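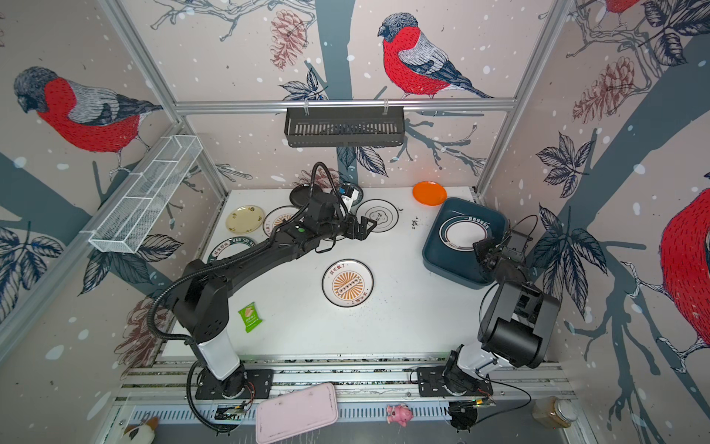
Section 4. Setting Up the Isuvent Wallcovering and the Wash Area

4.1 Before You Begin

This section applies to the Isuvent panel system when it is installed in kitchens, utility rooms and other places where water is in regular use. Installers should read the whole section before opening any roll. Rolls that have been opened cannot be returned.

Check that every roll in the delivery carries the same batch mark. Small differences in color between batches are normal and are not treated as a fault. If the marks differ, set the odd rolls aside and contact the supplier before work starts.

The room should be held at a steady, comfortable temperature from the evening before the work until the adhesive has cured. Turn off fan heaters and close any vents that blow directly on the wall.

4.2 Preparing the Wall

1. Remove switch plates, hooks and loose fittings. Turn off the power to the wall at the panel first.

2. Wash the wall with warm water and a mild cleaner. Rinse and leave to dry.

3. Fill holes and cracks. Sand the filler flat and wipe away the dust with a damp cloth.

4. Apply one coat of Wetside primer. Leave it to dry for 3 hours. Bare plaster needs a second coat.

Caution: Do not apply the primer over wallpaper that is already in place. The old paper will lift as the primer dries.

4.3 Hanging the Panels

1. Draw a plumb line 1000 mm from the corner. All other panels are set out from this line.

2. Cut the first panel to the height of the wall, with a trimming allowance at the top and bottom. For walls over 2000 mm high, two people are needed to carry and place each panel.

3. Spread the adhesive on the wall, one panel width at a time – never on the back of the panel.

4. Place the panel against the line and smooth it from the center outward with the plastic tool supplied.

5. Match the pattern at eye level before pressing down the edge. Small errors in the match are most easily noticed here.

6. Trim with a new blade. Change the blade after each panel.

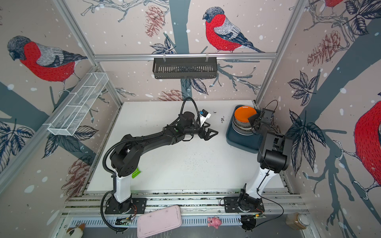

Figure 4-2. Winter bird pattern, hung on three sides.

Note: Patterns with birds or animals have a fixed top and bottom. An arrow on the back of each roll points toward the ceiling. Patterns made up only of leaves may be hung either way.

4.4 Sealing the Lower Edge

The lower edge of the wall behind a sink or counter must be sealed before the room is returned to use.

1. Clean the joint and let it dry.

2. Run a single bead of Clondedico sealant along the joint without stopping.

3. Smooth the bead with a damp finger or tool. Keep water away from it overnight.

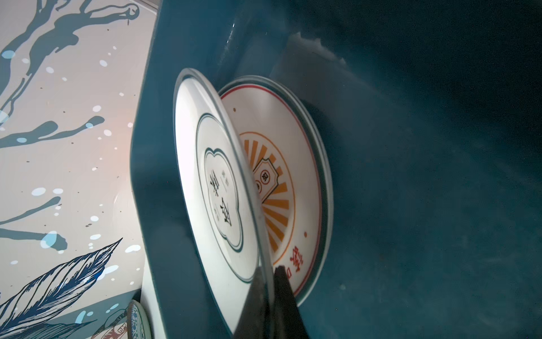
Daily care of the wall depends largely on how the wash area beside it is used. Splashes should be wiped away at the end of each day, with particular attention to the joint sealed in 4.4. Plates stood on edge in a deep container, tilted as these two are, should be kept clear of the panel so that their rims do not scratch its surface. Abrasive pads and bleach must not be used on any Isuvent finish.

Caution: Steam from a kettle or rice cooker will loosen the seams over time. Keep such items away from the wall while they are in use.

4.5 Replacement Parts

The smoothing tool, blades and sealant may be ordered separately under the Lo accessory list. Quote the batch mark when ordering additional rolls.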